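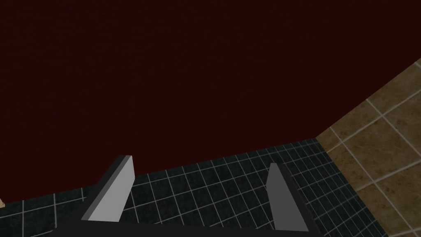 Wrist view, fingers open, dark floor tile meeting the beige tile.

Pre-run safety check, Irkance planner branch
Filled in by: Princess Villanueva
Second reader: Erick Magesa
Date: 6/7/24
Scene seed: 741

1. Config loads clean, no warnings in the console
OK. One deprecation notice about the old gripper topic, same one we've had since May. I'm leaving it alone until Rostislav merges his rename, otherwise we'll both be fixing it and stepping on each other.

2. Joint limits match the arm file
OK for both arms. I compared them by eye AND ran the diff script (I know, I know, but last time the script was reading a cached copy).

3. Velocity cap set before the planner starts
OK now. It was not OK on the first launch! The planner came up before the cap got published and would have happily used the default. I swapped the order in the launch file and restarted everything. Please, whoever takes the next run, check this one yourself and don't go by my tick mark.

4. Stop command reaches both arms
OK. Sent it from the keyboard and from the Manalo panel. The panel button feels sluggish to me, but the log says the message went out right away, so it may just be the button drawing slowly.

5. Watchdog trips when perception goes quiet
OK at 2000 ms. Joscha wants it shorter and I'm with him, but then we get false trips whenever the segmentation model reloads. Left as is, see the open items.

6. Wrist views come up and show the fingers
OK. Both fingers in view, nothing in the grip. When the wrist is rolled up toward the gray bar you mostly get maroon behind it, which is a rotten background for the depth estimate. Big flat dark surface, no texture to speak of, and the confidence map goes to mush. The planner should treat low confidence as blocked. Does it? See 7.

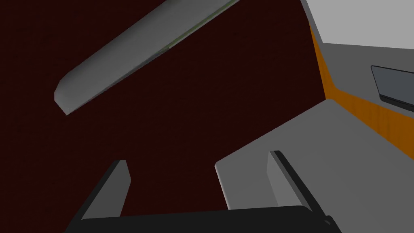
Page 4

7. Unknown space is treated as occupied
NOT OK. In the Wenel config it is, in ours the flag was set to false. Somebody flipped it while debugging (it was me, sorry) and it never got flipped back. Changed, committed, rerun. I'd love a startup check that just refuses to go when this flag is off.

8. Collision padding on the fingers
OK on the left. The right was using the old mesh, so the padding sat in the wrong place near the tip. Zoila regenerated it and we reloaded. The orientation is worth a second look too, the easiest way is to open the grip all the way, look, then turn on the overlay
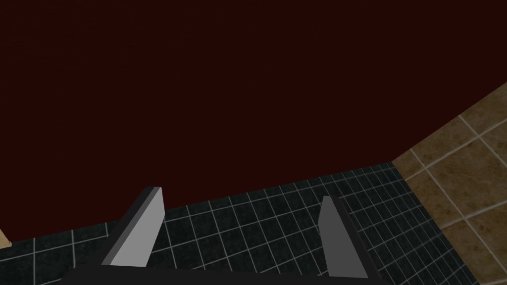
and then compare the colored shell to each finger plate. If the shell leans the wrong way, the mesh is mirrored and you need to stop there. Ours lines up on both now.

9. Arm-to-arm check enabled
OK. It stays on even with one arm reaching far out and the other tucked back. Don't turn it off to save planning time, Erick already tried that argument on me.

10. Furniture in the planning scene matches the rendered room
Partly. The cabinet is in, and so are the two flat devices on top of it. The wooden frame on the right is only a loose box, so reaches over there get rejected more than they should. Safe, just annoying.

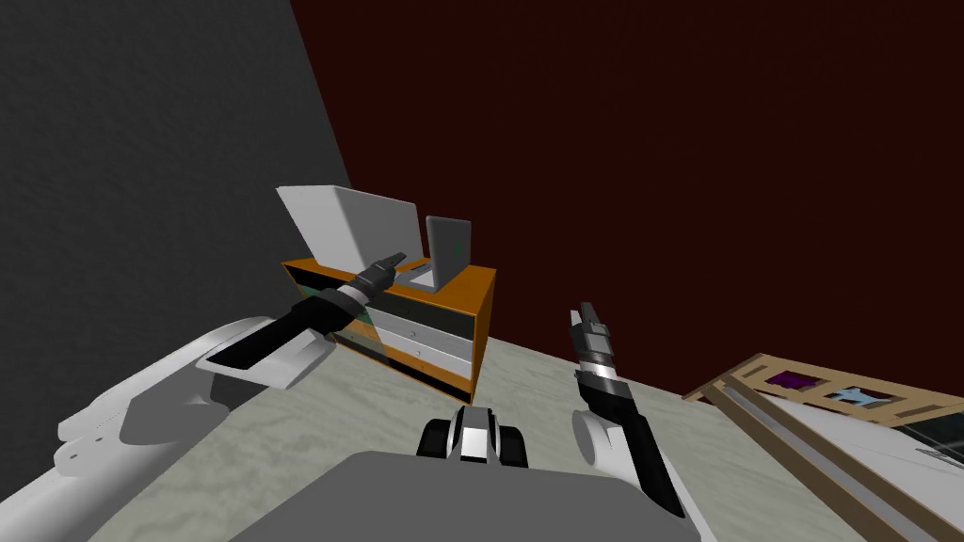
Head view with the left gripper out by the cabinet top.

11. Logs saved and named
OK, run 139, in the Garnent folder.

Open items
Watchdog time: Joscha
Startup check for the unknown space flag: me
Better shape for the wooden frame: Zoila, when she has a minute
Gripper topic rename: Rostislav

Erick's comment: agree on all of it, but item 3 should move to the top of the list.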